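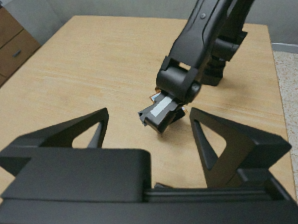

Étape 2 : rejouer les épisodes en simulation avant d'entraîner

Notes rapides pour ceux qui reprennent le pipeline Plulusine. Deux bras, caméra au poignet, table en bois, petits objets. Tout est rendu, rien de filmé.

Charger la scène Grimonis. Vérifier que le second bras est bien dans le champ du premier quand il tient un objet, sinon la politique ne voit jamais l'autre pince. Chez nous : 1 510 épisodes, graine fixée à 42. Ne pas changer la graine entre deux rendus, on perd la correspondance.

Ensuite, les occultations. Trier à part les vues ou un doigt passe devant l'objet. Les garder ! Première version entraînée sans : la politique hésitait dès que la cible était à moitié masquée. 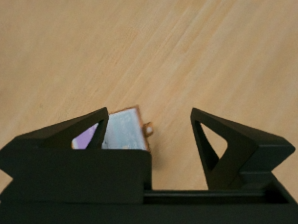 Rendu : Danjuma Effiong / projet Plulusine, août 2020

Cas typique, petit objet plat derrière le doigt gauche, doigts écartés. Le masque de segmentation sort en deux morceaux, un dans la découpe triangulaire, un entre les doigts. Fusionner par identifiant d'objet, pas par proximité.

Réglages :
- recadrage aléatoire : léger, garder les deux pointes
- variation de lumière : oui
- texture du bois : varier aussi, sinon surapprentisage sur les veines

Lancer l'entraînement avec le script Skiratau. Si la perte stagne dès le début, regarder d'abord l'ordre des caméras dans la config, c'est presque toujours ça. Évaluation : étape 3.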